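Workshop notes: second gripper joins the first at the kitchen table

Handling trials moved from blocks to fruit in January

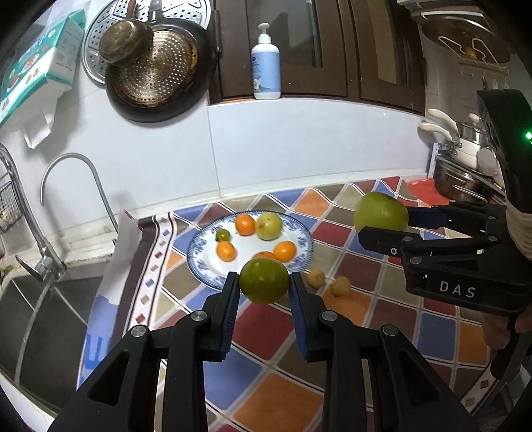
Words: Kamarul Wijaya
Filed under: Builds in progress

The Elach pair is now complete. Members who saw the first hand-held unit will recognise the layout: two symmetrical linkages on silver pivot screws, with triangular openings cut through the lower arms to save weight. The second unit follows the same plan.

Most of the month went on the finger pads. The original smooth pads held a wooden block well enough but let go of anything round once the load moved off centre. The replacements are blue, with ridges on the inner face, and grip small fruit at a lower closing force. I have not yet settled the ridge spacing. The coarse version marked a ripe plum and has been withdrawn.

Trials are done over an ordinary patterned tablecloth with a plate of mixed fruit. A dark green fruit held between two fingertips touches them over a very small area, so any error in pad alignment shows up as rotation. The larger light green one is easier to close on and harder to carry – its weight shows any slack in the pivots.

The log stands at 2,543 grasps, of which 1,070 were made with the ridged pads. I have left the two sets separate, as the trigger spring was changed between them and the figures cannot fairly be compared.

Pivot screws still work loose. Thread lock helps but makes stripping the arms a nuisance, and I would like to try nyloc nuts if there is room behind the linkage. Anyone with a box of M3 half-height ones is asked to leave it in the Bistska drawer.

Drawings for the lower arms are on the shared drive under Montecinos, revision 4. Please do not cut from revision 3, where the outer pivot holes sit too close to the edge. A full set of arms takes 90 minutes on the small router, plus deburring by hand.

Next job: a stop to prevent the fingers over-closing when empty.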